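Trigger spray bottle

A trigger spray bottle is a hand-held container that pushes liquid out through a small nozzle when a lever is squeezed. It is one of the most common things in any kitchen, usually found within arm's reach of the sink, and it is a lovely bit of everyday engineering. The household kind has two main pieces, the bottle and the spray head, and the head can be taken off so the bottle can be filled again and again.

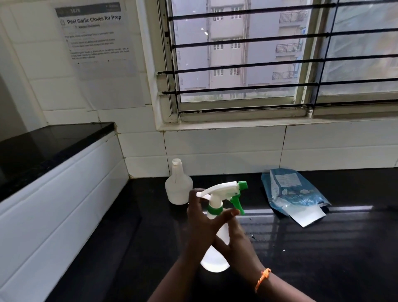
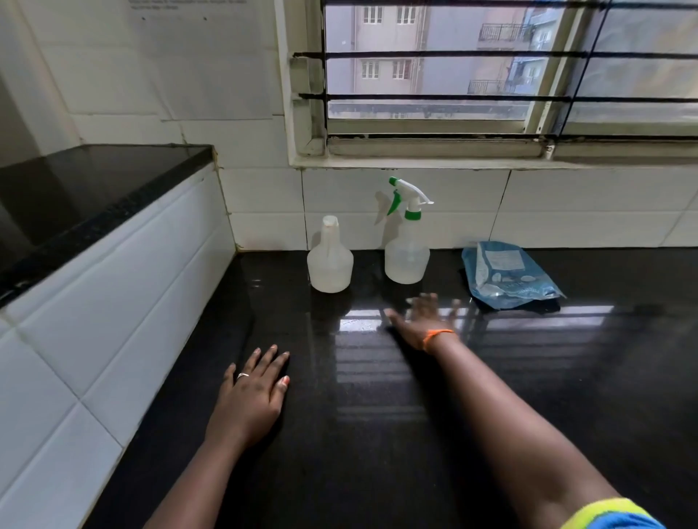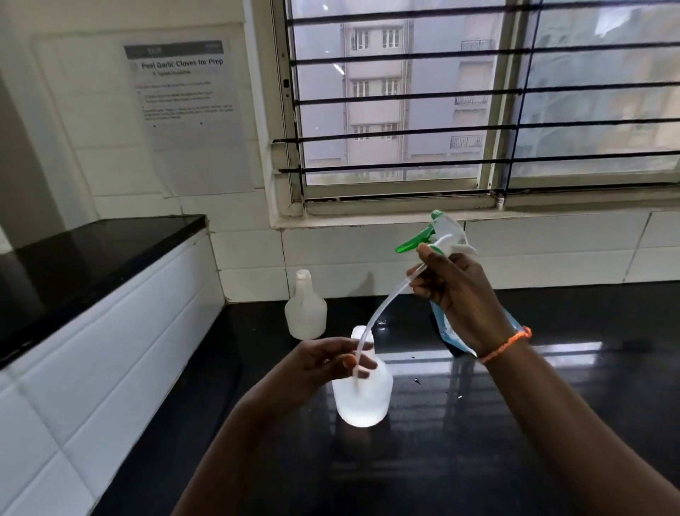

Translucent white bottles and a green and white trigger head on a black kitchen countertop

Parts

The bottle is the simple half. Most are made of a plastic thin enough to let some light through, so the level of the liquid can be checked without opening anything (a small mercy for anyone who has ever run out halfway down a window). The neck is narrow and threaded on the outside.

The head is where the fun is! It holds a trigger, a small piston, a spring, two valves and a nozzle, all packed under a plastic cover called the shroud. A collar at the bottom screws onto the neck of the bottle. Hanging from the head is the dip tube, a thin flexible straw that should reach nearly to the floor of the bottle. Many tubes are cut on a slant at the end so they don't seal themselves against the base.

How it works

Squeezing the trigger drives the piston into its cylinder and pushes whatever is inside out through the nozzle. Letting go allows the spring to push the piston back, and the low pressure left behind draws more liquid up the tube. The two valves keep everything moving one way. The first few squeezes of a newly filled bottle bring out nothing but air – this is called priming, and it catches people out all the time. A tiny vent lets air into the bottle to replace the liquid that has left, and if it clogs, soft-sided bottles slowly cave in.

Turning the nozzle changes the spray. On many heads there is an off position as well, handy when the bottle is going to travel in a bucket with the cloths.

Refilling

Refills are sold as ready-to-use liquid, concentrate, powder or tablets, and pouches are a popular way to pack the liquid ones. A pouch takes up very little cupboard space and squashes flat when it's finished. To refill:

Unscrew the collar and lift the head straight up, letting the tube drip into the bottle.
Stand the bottle on a flat, level surface and hold it by the neck.
Pour slowly, and stop below the shoulder so the tube has room.
Feed the tube back in, then turn the collar until it's snug.
Wipe the outside of the bottle and prime the head.

For concentrates, the water generally goes in first, which keeps the foam down. Leonie Henare, in her household guide Stamirach, suggests a 550 mL fill as a comfortable weight for a bottle used one-handed, and she is quite right that a brimming bottle is tiring on the wrist. Her colour system is a delight too: one collar colour for the kitchen, another for the bathroom, and no swapping heads between them.

Care and safety

Bleach must never be mixed with ammonia or with acids such as vinegar, and a bottle that has held one cleaner should be rinsed thoroughly before it holds another. Every refilled bottle needs a label naming its contents. Food and drink bottles shouldn't be used for cleaners at all.

A head that has gone stiff can often be brought back by pumping warm water through it. Dried cleaner in the nozzle usually softens after a soak. Spare heads are sold on their own, but neck sizes vary, so it pays to take the old collar to the shop and compare the threads.

See also

Backsplash
Dish cloth
Dip tube
Refill pouch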